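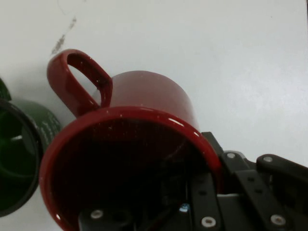 Home Shop Floors Classes Contact

Search products Go

Kallis Roll-Out Dance Floor

Reading time: 2 minutes

If you've ever tried to rehearse a tap number on a community hall carpet, you'll know why we get so excited about this floor. The Kallis is a portable roll-out surface for dancers who have to make do with whatever room they can book, and we've been using ours at Urnuslow since January for everything from junior jazz to the adult musical theatre group (who are not gentle on it!).

It comes in rolls 200 cm wide, in charcoal or grey. Both colours are matte, so you don't get glare bouncing back at you when you film a routine for your socials or an audition reel. The top has enough grip for a fast turn in jazz shoes and still lets you slide when the choreography asks for it. Ballet, contemporary, hip hop and commercial all feel great on it. Tap is fine too, though the sound is a bit softer than on timber, so if you want a really crisp shuffle have a look at the Sowah tap boards instead.

Rolling it out is a two-person job the first time and a one-person job after that. Leave it flat overnight if it's been in a cold garage. Tape the joins with the Ekent floor tape, centre the strip over the seam and press it down with your heel. Please don't use gaffer, it leaves a gummy line that takes forever to get off.

Specifications

Roll width: 200 cm
Weight: 46 kg per roll, including the core
Colours: charcoal, grey
Indoor use only
Carry straps included

Care

Sweep it, then mop with warm water and a little neutral cleaner. No floor polish, ever. Store it rolled around the core with the dance side facing out, and lie it down on its side instead of standing it in a corner.

Hire

Got a one-off flash mob, a video shoot or an end-of-year concert? We keep 19 rolls for hire, at $75 per roll for a weekend. Pick up on Friday afternoon and bring it back Monday. Bookings for the January holiday workshops close on Wed 18 December, and grey usually goes first.

Kekeli Issahaku looks after floors and hire and is very happy to talk through room sizes. Send your measurements in metres, plus a rough sketch if the hall has pillars or an odd-shaped stage.

Shoes Floors Mirrors Barres Sale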